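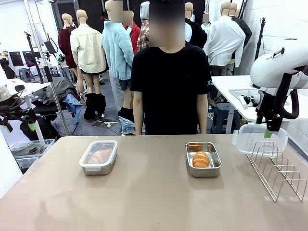 *Right arm with a clear lid at the dish rack, rolls on the table.*

**Shared workshop, build group minutes, 9/10/20**

Present: Ute Kuhlmann (chair), Ernő Dobos, Irfan Gondal, Tibor Bakos (notes)
Apologies: Imre Mészáros

**1. Last minutes.** Agreed. Ute's name is spelled with one "h", sorry Ute.

**2. Two-arm build.** Ernő went through the right arm first. He is really pleased with the new green fingertip pads (so are the rest of us!). They sit better on thin rims than the old rubber, and he has a spare sheet in the drawer marked Tralla. Closing speed stays at 40 percent for lids until Imre is back. Irfan would love to try it faster and was asked, kindly, to wait.

**3. Croissant task.** Long and very happy discussion. Irfan wants both arms in play, one steadying the container while the other handles the lid. Tibor thinks the steel tray will slide and suggested a mat. Ute would keep the table bare, so we try it her way first. Order of work stays: bread, then lid, then rack. 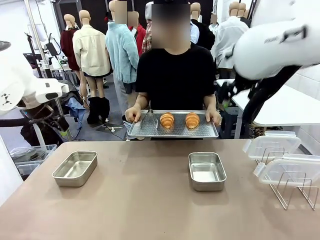 *Croissants and tongs on the tray, both containers empty on the table.*

**4. Cables.** The left wrist cable rubs when the arm folds in. Ernő to reroute it with 90 mm more slack and check the clips.

**5. Money.** Stivport quoted 900 for a second controller. Everyone is keen, but we wait for the Somogyi price.

**6. Actions**
- Ernő: left wrist cable, clips
- Irfan: two-arm lid routine, slow version
- Tibor: ask Somogyi for a quote
- Ute: bread for next time

Next meeting: October 18, same room.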